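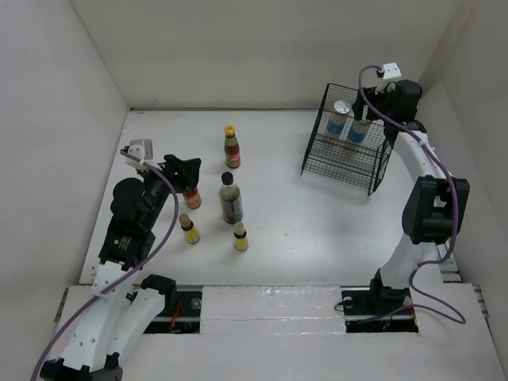 ## Pletby two-arm teaching station

The Pletby is a bench station for teaching a task by remote control. One operator drives both arms from a pair of hand controllers, and the station records each run. Bottles, cans and a wire rack like these make a good first task.

- Two arms with grippers, with a purple cable on each arm
- White work surface with walls at the back and sides
- Storage for 232 runs before you need to copy them off

The arms can be taught separately. One gripper can work in the basket while the other stays open near a small bottle on the table. New operators usually need around 10 practice runs before they start saving. 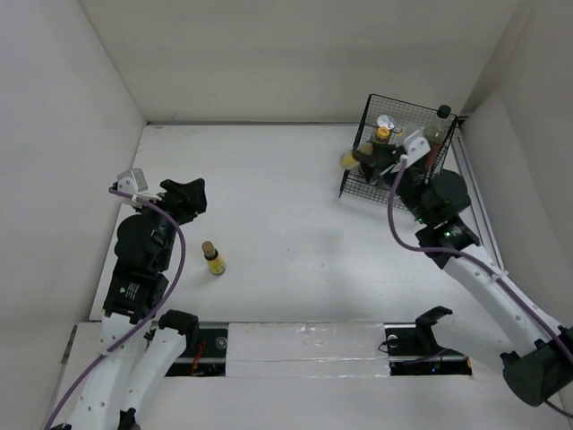
## Ordering

Part number 3864. Controllers and the Mekton recording software are included. The wire rack is sold separately as part 563. For lead times, ask for Kanini Magesa at Canside.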